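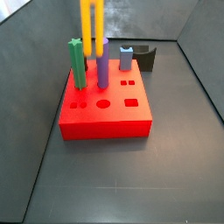
Brondau Toy Library | Members' News

We've been sent a peg block to try, and I'll admit my heart sank. It's a thick red slab with holes in the top, and you put the shapes in the holes. We already own 11 things like that and most of them are missing bits.

Salma Tazi says this one is different because the shapes are so varied. There's a green star, a purple cylinder and a light blue piece that stands upright. I'm not sure a star ever taught a child of 3 anything except how to get cross. The tall ones also look to me like the first to go under the sofa. 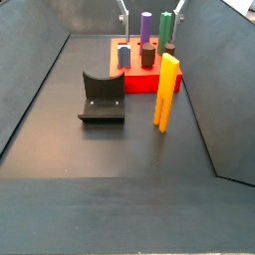
My other grumble is the bridge shapes, the short blue one and the tall yellow one with two legs. Moataz Benjelloun likes them and thinks children will use them for building long after they've lost interest in the holes. Perhaps. He said much the same about the marble run in August.

It can be borrowed for three weeks at a time. Please check all the pieces before you bring it back, and tell Salma what your children made of it.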